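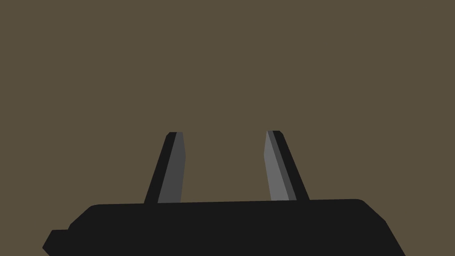 Page last changed: 19 Jun 2020

Handout 2: Good practice in simulated manipulation
Robots and Rules, Cirkelley summer course

You will spend most of this course moving a robot that doesn't exist. This makes people careless. The simulator forgives everything, and then in August you're let into the Notgate workshop, where the arms weigh something and the forms are longer.

So the house rules apply from the first session. Most were written after somebody did the opposite.

Before you move anything

Check the gripper first. Look at it from the wrist view with nothing between the fingers, and write down whether it's open or closed before you send a command. "I assumed it was open" appeared so often in last year's logs that we now search for the phrase when marking.

Check which arm you are addressing. Left means the robot's left. Your left is of no interest to the robot.

Record the scene file, the software version and the random seed. A run without a seed is an anecdote, and the marking scheme has no column for those.

Don't edit the scene to make the task easier. If you must edit it, save it under a new name. Last year the Cendon scene was "slightly improved" by three separate groups and we still can't say which one is the original.

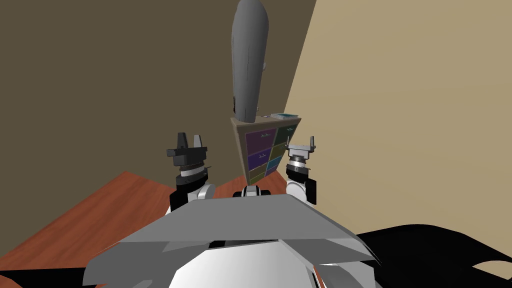 Simulator, two-armed scene

Starting position

Begin each two-armed exercise with both arms up and both grippers clear of the table and the furniture. From there you can plan a path to the cabinet with the coloured drawers without first having to plan an apology.

Name drawers by column and row, then by colour if you like. Two of the six are some sort of blue, and a third is close enough to start an argument. "The blue one" is not an instruction.

Anything standing on top of the cabinet counts as an obstacle, however decorative it looks. The tall grey thing is in the way until your collision check says otherwise.

Logging and failures

Keep every run. Benedetti, our logging tool, saves them by default, and turning this off takes more effort than leaving it alone, yet it is managed every year. The best-kept log we've had ran to 949 attempts, of which 389 were marked as failures by the student who made them. It got a very good mark. The log with 126 attempts and no failures got a meeting.

State your success rule before the run. "Drawer open" needs a distance attached to it. If you change the rule halfway through, start a new log.

When you stop, stop properly: arms back to the starting position, log closed, then the window. Logs go in the course folder under your group number.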